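Ostlow Toy Library
Borrowing the Burger Table Set: Questions and Answers

These are the questions we get most often at the desk and by email. If yours isn't covered, ask for Loukia Papadakis, who looks after the pretend food shelves.

What is the Burger Table Set?
It is a build-your-own-hamburger set for pretend play. You get a shallow tray, two clear plastic racks, and the toy food. The food goes in the racks, the tray goes between them, and children take pieces from either side and put a burger together on the tray. It comes with a set of order cards that we made ourselves.

How old should my child be?
We lend it for ages three and up. Younger children can play with it if an adult sits with them, but the racks are the weak point. A toddler who leans on one will bend it.

How much room does it need?
A small kids' table works, and so does one end of a dining table. You need space for the tray in the middle and a rack on each side, plus a little extra at the outer ends because the bars stick out. It does not work well on carpet. The racks rock and the food falls over.

Is there a deposit?
Yes, $20. You get it back when the set comes home with all its parts. We don't keep any of it for ordinary wear such as scuffs and faded spots.

How long can I keep it?
Three weeks. You can renew once if there is no waiting list. In September there almost always is one, so plan on a single loan that month.

Can I reserve it for a birthday party?
You can, but please don't lend it on to another family afterward. For parties we suggest putting out one rack at a time. With two racks and a big group, the food gets spread all over the house before the cake is cut.

Do the racks come assembled?
No. They pack flat in the long sleeve inside the lid. Each rack is one long rail and three crossbars. Lay the rail down first, then fit the bars so that they point away from the tray. Press gently. If a bar doesn't go in, turn it over and try again. Don't use glue or tape, even for a short time. Tape leaves a film on clear plastic that we have not been able to get off.

Which side does each food go on?
Any side you like. Struan Halliday, who wrote the order cards, set them up so that a child has to reach to both sides for every order, but the set plays fine without the cards. Some families put all the bread on one side and the fillings on the other. That is easier for younger children.

Is any of the food real, or safe to chew?
None of it is real. Please keep it out of mouths. If a piece does get chewed, tell us when you bring it back and we will clean it or retire it. There is no charge for that.

How do I clean it?
Wipe the food with a damp cloth and a drop of dish soap, then let it dry on a towel overnight. Wipe the tray the same way and get into the corners, where crumbs from real snacks collect. Use only water and a soft cloth on the racks. Paper towels scratch them. Nothing in the set goes in the dishwasher.

A piece has a mark or a pale patch on it. Did we do that?
Probably not. The pieces have been in a lot of hands. We write known marks on the card in the lid, and you can add to it if you find one we missed. Small marks don't take a piece out of use.

We lost a piece. What now?
Look under the couch first, then call us. We order spares from Kalogeropoulos, and most single pieces cost less than the postage. We ask you to cover the piece but not the shipping. A broken crossbar is slower to replace - sometimes a month - so let us know early if that happens.

Should the food lie flat or stand up in the racks?
Stand it on edge, leaning against the clear rail, with the flat faces to the side. It takes up less of the table that way and small hands can get hold of a piece from above. Start with the tray empty.

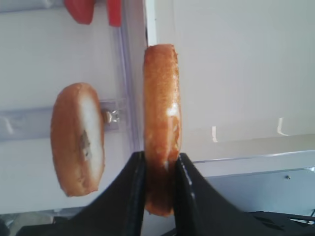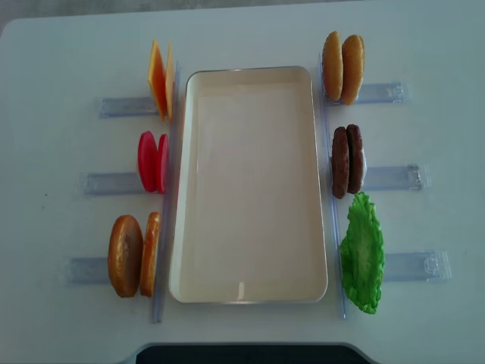 Can I use the racks with other toy food?
Flat, round pieces usually work. We have tried the Vostereo pizza set and the slices slid out. Whole fruit and vegetables roll away.

How should it be packed for return?
Food in the cloth bag, bars and rail in the sleeve, tray on top. Please don't put the food in the sleeve with the racks. Polyxeni Moschos checks returns at the desk and will go through the contents card with you, so allow a few extra minutes. If you are returning after hours, leave the box in the locker by the side door and not on the step.

Do you have other sets like this?
We have 81 pretend play sets in the catalog at the moment, and the kitchen and food ones are grouped together. The sandwich counter is the closest match. It has no racks, so it is also the one to pick if you have a toddler at home.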